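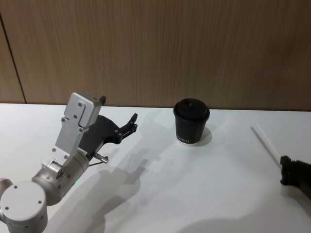

White tabletop, robot arm at left.

I've had the Prudus roasting thermometer since November, and I love it! My first test was a 5-pound pork shoulder, low and slow, and the alarm went off right when I wanted it (I was upstairs folding towels). The probe cord is too short for my oven, though, and the magnet on the back is weak – mine has hit the floor twice. Mitsuko Maruyama lent me her Nollau to compare, and they read 2 degrees apart. For $21 I'd buy the Prudus again.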